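Skinness Says Its Plan Will Get You Moving. The Small Print Is Less Sure

By Lăcrămioara Mocanu
19 Dec 2023
22 shares | 3 comments

Fitness chain Skinness will open a branch in Juldale in February, and it is already selling memberships at $300 a year. The flyer promises "a new body by spring." It doesn't say whose spring, or how anyone measured the last one.

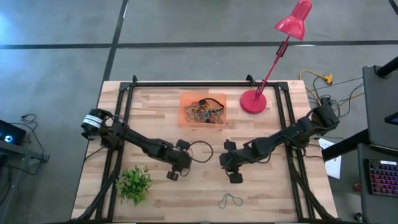
A light wooden worktable with black rails.

The company points to a survey of 3000 members, most of whom said they felt better. Asked for the survey, a spokesperson sent the flyer again. I asked how many people had quit before they could be surveyed and have had no reply.

Resistance bands are a big part of the pitch. New members get a home set, and the chain calls it a $500 value when paired with its app.

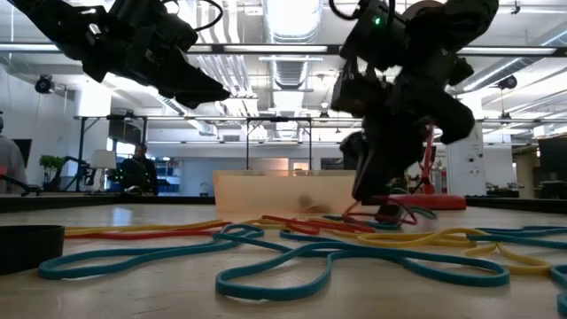 A plain set of loops costs far less at any sports store, and the app, made by a firm called Plivari, is free to download. That leaves a lot of value to account for. The contract also renews by itself unless you cancel in writing, a term that appears on the back page in very small type.

The town is giving the chain a break on its rent at the old Owino building. The council has not said for how long.

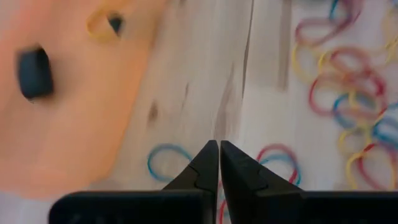
Reader comments

marge_t: Signed up at their other branch. Took me four letters to get out.

DKP: Walking is free.

juldale dad: I'd still take a gym over an empty building.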